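Home | Guides | Tillel arm | Forum
Search this guide... Go
July 24, 2018 -- by Bleddyn Lewis

4. Your first table-clearing run

So, can it do the dishes yet? Nope! But it can have a decent go at picking up cups, and I still get a kick out of that.

1. Set the Tillel to speed 2. Leave 8 for when you trust it (I don't, yet).
2. Put plastic cups near the back of the table. Glass can wait.
3. Open the gripper all the way and press Learn.

Caution: keep your hands clear until the light goes green. 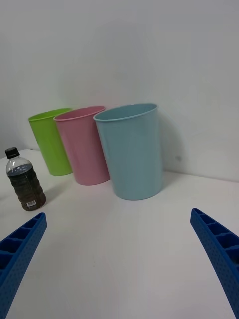 4. Press Start and let it pick its own cup. Tudur Phillips always wants to help it along -- please don't, it only gets confused.

Note: cups that overlap are harder for it than cups with a gap between them. If it stalls, spread them out and go back to step 3.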